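Anyone else regret a metal planter box? (galvanized vs. cedar for tomatoes) 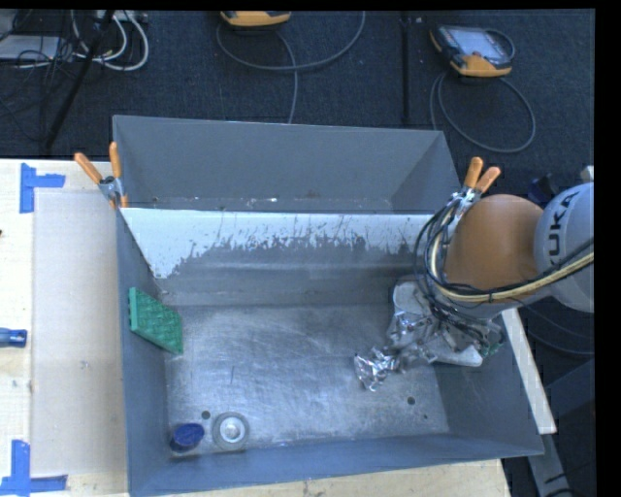 Gray metal, one long divider, scuffed bottom. 

mudroom_marge
Jul 18, 2022
OK so I've been growing tomatoes in the same two cedar boxes forever and they are finally falling apart. One corner is held together with a ratchet strap. I want to replace them before next season and I keep going back and forth on metal. I like the idea of a divided one, basil in the skinny part and tomatoes in the big part. Brindel sells one for $684 which made me laugh out loud in the store. Am I going to cook my plants? We get full sun from noon on and the side yard holds heat like a parking lot.

pepperfiend18
You'll be fine. I have three metal beds, all full sun, and the soil only gets hot in the first inch or so by the wall. Mulch it and plant a hand's width in from the side. My Reveo peppers did better in metal than they ever did in wood.

okra_or_bust
Going to disagree with pepperfiend. Big deep beds, sure. A bin is not a big deep bed. There's way less soil to soak up the heat, and I lost a whole row of lettuce in one. Tomatoes are tougher but I wouldn't put basil in a skinny section against a hot wall. It'll bolt on you by the second week.

pepperfiend18
Lettuce bolts if you look at it wrong lol

okra_or_bust
Fair, but the tomatoes in the same bin had blossom end rot too and the ones in the ground didn't.

pepperfiend18
That's watering!! Not the metal.

slowcompost
What about drainage? Whatever you buy, drill more holes than you think you need. I did 18 in mine with a step bit and it still puddles after a storm. Put it up on bricks. Also any scraped spots on galvanized will rust eventually, I wouldn't lose sleep over it.

mudroom_marge
Good to know on the holes. Bricks I have plenty of. Does anybody line theirs?

slowcompost
Landscape fabric on the bottom only. I tried foam board on the sides one year and the ants moved in.

tri_county_dirt
Cedar again, every time. Akbari Lumber over by Uteck will cut it to length for you and I built two boxes in January for way less than $684. They're heavy, that's my only complaint.

mudroom_marge
Leaning toward cedar for the tomatoes and one cheap metal bin for herbs, over by the hose where it gets some shade. Will they ship or do I have to drive out there?

tri_county_dirt
Pickup only. Go early, the lot is a mess after lunch.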